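Kolteo – Home Battery Habits Study
Call for participants

We are looking for 114 households to keep a plain record of the small batteries they buy, use and get rid of. If you have a smoke alarm, a TV remote and a kitchen drawer, you probably qualify.

Why bother

Every few months somebody publishes advice on household batteries. Keep them in the fridge. Never mix old and new. Drop one on its end and see if it bounces. Buy the expensive ones, they last longer. Most of this gets passed along without anyone saying how they know it, and when we went looking for the source we mostly found other web pages repeating the same lines.

The surveys are not much better. The usual method is to ring people up and ask how many batteries they threw away last year. Do you know how many you threw away last year? I don't, and I run this study. People give a number that sounds respectable, and that number ends up in a chart.

So we want records made on the day, by people who are not trying to look good. We don't promise they will show anything exciting. It may be that most homes do much the same thing and the advice makes no difference at all. We would still like to see that written down.

What you would do

The study starts in August and runs for 354 days. You would:

Keep a paper log, which we mail to you, near wherever your batteries live. Each time you put one in, take one out or buy a pack, you write a line. Size, brand, what it was for, why you changed it.

Put used batteries in the container we supply instead of throwing them out. We send a prepaid mailer when it's time to empty it.

Answer a short phone call every other month. Ward Bakker makes most of these calls. He will not tell you off for missed entries, but he will ask about them.

You do not need an app. We tried one in an earlier round and people stopped opening it.

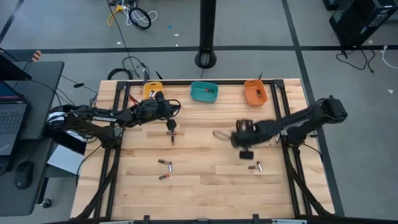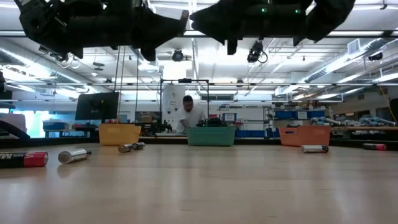
Page last changed: 2024-07-13

Who can take part

You must be 18 or over, live at the same address for the whole study, and be willing to have one other adult in the home know about it. That last point matters more than it sounds. Logs kept by one person in a house of four tend to miss everything the other three do.

We have plenty of interest from people who already recycle carefully and own a battery tester. You are welcome to apply, but we can take only a few of you. We are short of renters, large families, people who live alone and anyone who thinks this whole subject is a bit silly.

You can't take part if you or someone in your home works for a company that makes or sells batteries. Homes with small children can apply, but please tell us, and we will send the locking container. Button cells should never be within a child's reach, study or no study.

What you get

Households that finish receive $600, paid in three parts. If you drop out you keep whatever has been paid so far. We know that money changes how people behave, and a paid volunteer may well keep a tidier drawer than an unpaid one. We have not found a way around this and will say so in the report.

You will also get a copy of the results, including the dull ones.

Who pays for it

Kolteo is funded for this study by the Gashaw Fund, which has no say in what we publish. We turned down one offer from a retailer that wanted to see the findings first. If you have doubts about any of this, ask before you sign.

Your information

Your log is stored under a number, with your name and address kept in a separate file. We don't sell or share contact details. After the final payment the address file is deleted. We keep the logs themselves.

How to apply

Write to Ea Hauksdóttir, Kolteo, Kuvholm office, or use the form on the contact page. Tell us how many people live in your home, whether you rent or own, and where you keep your batteries now. A sentence or two is plenty. Please don't tidy up first.

We pick households by type of home, so a late application from a group we are short of may get in ahead of an early one. Everybody who applies will get a reply, yes or no, before the first logs are mailed.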